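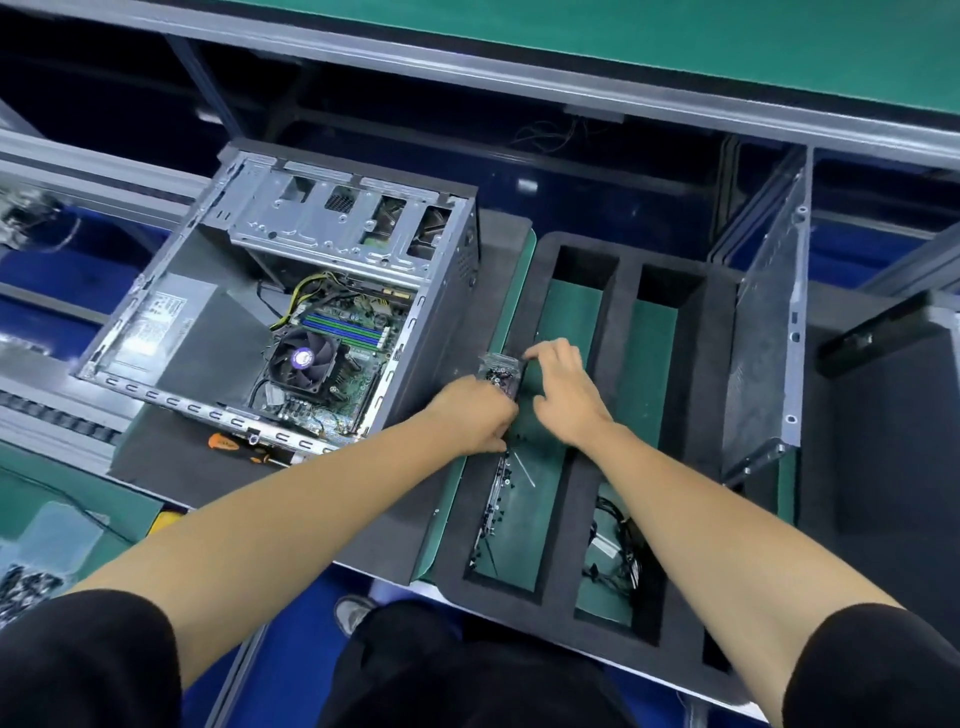
Bench 4, kitting tray in, screw bag in both hands at its edge. Chassis on its side at the left.

Filed under: Workshop notes / Kit reviews / Automation

June, 10.20. Second morning with the Kerex trial kit. What Kerex sells, for anyone who skipped the call: foam kitting trays cut to order, a head-worn recorder, and a service that turns the recordings of a person building a thing into a work sequence for the Urnon arm. The brochure says "teach by doing". The doing is ours and the invoice is theirs.

Job is the desktop tower rebuild, same as last month's manual run, so we have something to compare with. Board, cooler and power supply already in the case before recording. The tray holds the small stuff and the cables.

The foam is the best part of the package, which I doubt they want to hear. Black with a green lining, so you can see what's left in a slot without poking about. The long left compartment is good for small parts. The cable compartment is just a hole, and cables in a hole do what cables do. Lorena Saavedra wants a divider or a couple of pegs in there before the arm is let anywhere near it. I agree. Asked Kerex for a price on a recut: 482 for a set of 20 trays. Sulked, then asked for a quote in writing.

Plastic bags are the real trouble. Fingers manage a clear bag of screws with no thought at all. The sequence software logged it as "transfer object" and left a blank for the grip. Kerex support suggest decanting screws beforehand, in other words hiring a person to help the robot that replaces the person. Noted.

11.45. Uploaded the morning's takes. 81 steps came back, four of them called "unknown". Two were me moving the screwdriver out of the way, one was bag handling, one I can't place even after watching it twice. Step names can be edited in the browser but not merged, so a cable route that is one job to me is six to them.

Compared with the Zendov kit we had on loan: Zendov's editor is better, its headband is worse (Adeleke still has the mark). Kerex sits comfortably and I forgot I had it on, including at the kettle.

To do
- side panel needs a proper stand, propping it by the tray gets in the way of the right elbow
- ask if "unknown" steps are billed
- repeat with screws decanted, same chassis
- Lorena to sketch the cable divider

Not signing anything until the repeat is done.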